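Home News Interviews Workshop About
Filed under: Robots at home, When things break

I met the lead engineer at Koseck on a rainy morning, and before I'd even got my coat off we were talking about the pinch. You may have heard about it! Last October one of their Storka arms, the kind that tidies living rooms, closed on a tester's sleeve and wouldn't let go.

"It thought it had a blanket," she told me. "The sleeve was soft, it was folded, it was near a cushion. So it held on, and it kept squeezing for 10 seconds after the stop button went down."

Ten seconds! I asked if the tester was hurt. A bruise on the wrist, she said, and a ruined sweater (Koseck paid for it). 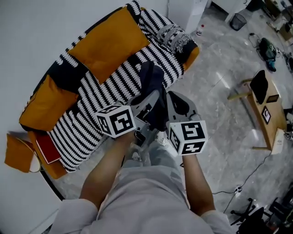 The stop fault was the part that kept her up at night. The button cut power to the arm, but the jaws ran off a separate board from a supplier called Virk, and the wiring between the two had been changed at the Utitz shop without anyone updating the drawings. "I signed those drawings," she said. "So that's on me."

They pulled 40 units back and rewired the lot. Grip force on cloth is now capped at 80 percent of the old setting, and the jaws spring open when power goes. She'd like to go lower, but then thick blankets slip.

And the mix-up over the sleeve? That one's harder, she admitted. They're recording a lot more handling of cloth by people, on sofas, with patterned throws and all the clutter you'd find in a normal room. "Our old practice room was a gray table," she said, laughing. "Who lives on a gray table?"

She still wears short sleeves to the lab.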